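## 4 柜门的安装、调整与日常使用

本章适用于Bultano系列双门木柜。开始之前，请先完成第3章（柜体固定）。如果柜体还没有固定在墙上，请不要装门，因为门很重，柜体会向前倒。

### 4.1 准备

您需要以下的东西：

- 十字螺丝刀一把，请用手动的，不要用电动的
- 水平尺，长度300毫米的就足够
- 软布两块，一块垫在地上，一块擦门
- Kuroda合页包（在小纸盒里面）
- 铅笔

> **注意：** 门板的表面是亮光漆。把门放在地上的时候，一定先铺软布，正面向上。沙粒很小，但是会留下很长的划痕，这种划痕不能修补。

### 4.2 装门

1. 打开合页包，检查合页是不是6个。每扇门用3个。如果数量不对，请先联系卖家，不要用别的合页代替。
2. 把合页放进门板背面的圆孔，用手压平，然后拧紧螺丝。拧到不动就可以，再用力会把木头拧坏。
3. 请另一个人帮您扶住门。先装左门，后装右门。
4. 把最上面的合页扣到柜体的底座上，听到“咔”的一声以后，再扣中间的，最后扣下面的。
5. 慢慢地关门。如果门碰到顶上的线条，请停下来，先做4.3的调整，不要用力推。

> **小心：** 扶门的人请不要把手指放在合页那一边。

### 4.3 调整门缝

两扇门之间的缝应该上下一样宽。新装的门很少第一次就是直的，这是正常的情况。

1. 把两扇门都关上，站在柜子的正前方看中间的缝。
2. 上面宽、下面窄：把右门最上面合页的侧向螺丝往左转半圈，再看一次。
3. 上面窄、下面宽：调最下面的合页，方法相同。
4. 一扇门比另一扇门高：松开这扇门全部合页的底座螺丝，抬起或者放低门板，用水平尺检查，然后拧紧。
5. 一扇门比另一扇门突出：调合页后面的深度螺丝。每次只转一点点。

调好以后，用铅笔在柜子里面写下调整的月份，例如“4月”。木头会随着季节变化，以后再调的时候，这个记录很有用。

### 4.4 安装拉手

1. 拉手的位置在门的下部，靠近中间的门缝。孔在工厂已经打好，请不要自己打新的孔。
2. 把螺丝从门的背面穿过来，先用手拧两三圈。
3. 把拉手扶正以后，再用螺丝刀拧紧。
4. 轻轻地拉一下。拉手如果会转动，请再拧紧一次。

### 4.5 最后检查

1. 把每扇门开关几次，听有没有摩擦的声音。
2. 用干的软布从上往下擦门板，顺着木纹擦。顶部线条的沟槽里容易有灰，可以用软毛刷。
3. 关好柜门，从正面再看一次门板和中间的缝。灯光照在亮光漆上会有白色的反光，这不是漆的问题，换一个角度看就可以分清反光和划痕。

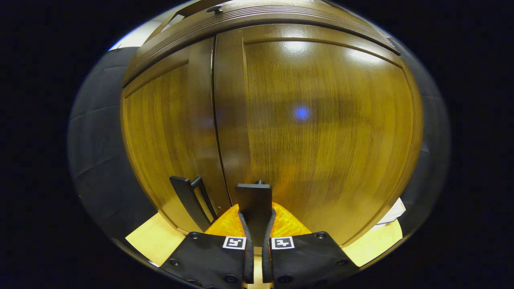
### 4.6 日常使用和清洁

- 开门请拉拉手，不要抓门板的边。边上的漆比较薄。
- 清洁的时候用Vurton木器清洁剂，或者用拧得很干的湿布，擦完以后马上再用干布擦一遍。不要用酒精，不要用钢丝球。
- 不要在门上挂衣架和包。
- 柜子请不要放在暖气旁边，也不要让太阳一直晒。门板的颜色有深有浅，这是天然的木纹，每一块都不一样。
- 每年检查一次合页的螺丝。

如果门自己会慢慢打开，请先检查柜体是不是水平，见第3章。如果柜体是水平的，请看第17页的故障表。

### 4.7 需要更换的零件

合页、拉手和螺丝可以单独订购。写邮件给Wustutside售后的时候，请写清楚柜子的型号，以及是左门还是右门。型号的标签贴在柜体里面，左边侧板的上方。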